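Evening, late, tea gone cold.

So the cup thing. The Lavum newsletter says that if you set out every paper cup you own, look at each one for a minute and then let it go, you will feel lighter. They want you to do this with one kind of object a week. I have 365 days of their advice in my inbox and so far the only thing that has gotten lighter is my wallet, by 40 dollars. I'm doing it anyway, February being February. I want to see how silly it gets.

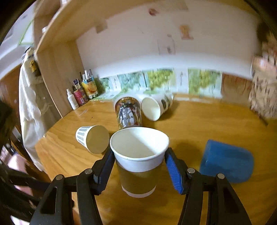
My trouble with paper cups is that I save them. Good ones come home from the bakery on Owusu Street or from some party, and I tell myself they'll hold pencils or seedlings. They never do. The newsletter says to start with the one you like least, and I couldn't decide. The plain one with the olive-brown band is dull but it has a good wide rim, and the little checked one is sweet and too small for anything. The loud printed one I'd have thrown out years ago if it weren't so cheerful. A minute is a long time to look at a cup. I thought mostly about lunch.

Then I was supposed to sort them into Keep, Give and Go. Give to whom? I can't picture a person who wants a used paper cup. Lavum doesn't say. Their next tip was to buy a set of 2 stacking bins from Okeck, and there's the real point of the newsletter, I suspect.
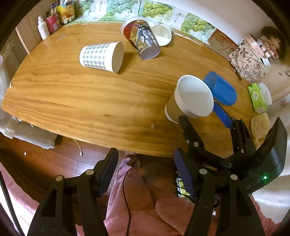 My sister on the phone said I was being unfair, that she did the same thing with her mugs and got a whole shelf back, and that 25 minutes of sorting never hurt anyone. Maybe so. But a mug takes up room -- paper cups nest, and all of mine together need less space than the bread. I told her that and she asked why I was doing it, then.

Kept the checked one. Kept the banded one too, for pencils. Haven't decided on the rest, and next week is lids.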